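More memory for the old tower

24 Mar 2024

I have been putting off the desktop since January. It takes a long time to open anything, and with the browser and the photo program both running it more or less stops. My sister-in-law, Viorica Văduva, told me to throw it out and buy a laptop. I priced laptops for a week and then ordered memory instead. It cost me 68 dollars with shipping from Clurent, which is less than I spend on groceries most weeks.

I am writing down what I did mostly so I can find it again. The last time I had this computer open was to change the hard drive, and I kept no notes at all. I had to look up everything a second time.

Before ordering, check what the board takes. Mine has two memory slots. The manual was in the drawer with the warranty card, and the page on memory is near the back. If you don't have the manual, most makers have it on their site under the model number.

Shut the computer down from the menu, switch it off at the back, and unplug everything. I put a strip of masking tape on each cable and wrote where it went. Hold the power button in for a few seconds after it is unplugged. Then lay the tower down on its side and take the side panel off. Put the screws in a cup. I used an egg cup.

With the case flat you can get at the whole board from above. The power supply is the gray box with the white label, and the processor is near the middle of the green board. The memory slots are the long black ones next to it, with light-colored clips at the ends.

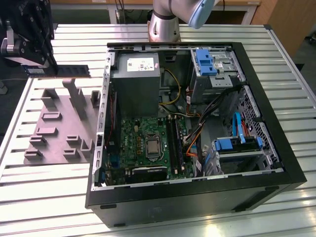
Putting the memory in

Touch bare metal on the case before you pick up a module, and hold it by the edges. Each one has a notch along the bottom that is off center, so it goes in only one way. Line the notch up with the bump in the slot before you push.

Open the clips first. Set the module straight down in the slot and press on both ends with your thumbs. It takes more force than I like to use on anything electronic. The clips should come up and close on their own. If one doesn't, that end isn't seated, and it is better to take the module out and start over than to push the clip shut by hand.

The cables are the untidy part. There is a tangle of black, orange and gray ones running down across the middle of the case, and I left them the way they were. 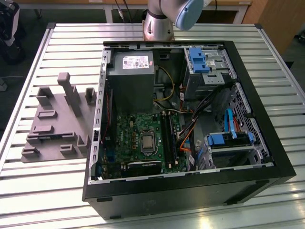 I did think about buying cable ties and making a proper job of it, but the panel goes on fine and I don't look in there from one year to the next. A soft brush for the dust is worth having. I went over the corners and the vents with one and stayed away from the processor.

Then it is the same steps backward. Panel, screws, stand it up, cables by the tape labels. Mine started on the first try and the new total showed on the system page. The photo folder has 1858 pictures in it from the Costitz trip and it now scrolls without stopping. Startup is no faster, so I suppose that was never the memory.

I kept the old modules in the bag the new ones came in, with the date on it. Brândușa Ciobanu down the street has a tower of the same age and may want them. Next job is the printer.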